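Laying Out a Breakfast Table on Kraft Paper and Tape
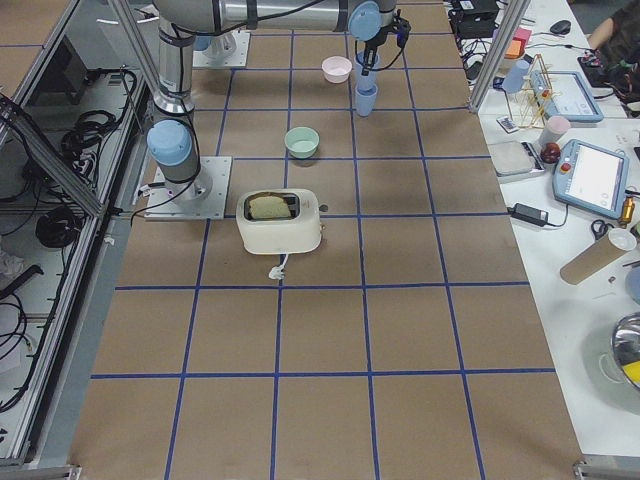

Zindell

I came to brown paper the way most people do, by running out of clean tablecloths one June with a houseful coming for breakfast. I've stuck with it ever since. It's cheap, you can write on it, and when everybody has finished you roll the whole thing up, crumbs and all!

You'll need a roll of kraft paper wide enough for your table, a roll of blue tape, and a tape measure if you're fussier than I am. Mine comes from Bekis, 40 feet to the roll, and it lasts me through several breakfasts (the cat gets the ends).

Start by rolling the paper down the full length of the table, curled side down. Weight one end with something heavy, walk to the other end, and pull until it lies flat. Tape the short ends first, then the long sides. Leave it a few minutes and smooth it once more with your forearm, working out from the middle.

Now for the grid. Run your long lines first, end to end, pressing the tape down lightly as you go, and then lay the short lines across them. The boxes don't all have to match. I like a range of sizes, with small ones for cups and bigger ones where a plate has to sit beside a bowl. If a line goes crooked, lift it slowly and low to the paper. Yank it and you'll take the brown surface with it, as I did on my very first try.

Put the toaster down before anything else. A cream-white two-slot one sits nicely on brown, and laid out crosswise it leaves you room above and below. Check where the cord wants to go while you still have the space to turn things around, and keep the paper well clear of the toaster if you're going to use it on the table. When I'm making toast I move mine to the counter.

Bowls come next. Mint green and pale pink look lovely together, and I set them well apart so that people aren't reaching over each other for the fruit. Light blue plastic cups can stay stacked until you're ready to pour, which saves you a box or two.

Leave one whole end of the table with nothing on it but the tape. You'll want it for the big platter, the juice, and whatever your sister-in-law brings in a dish with no lid.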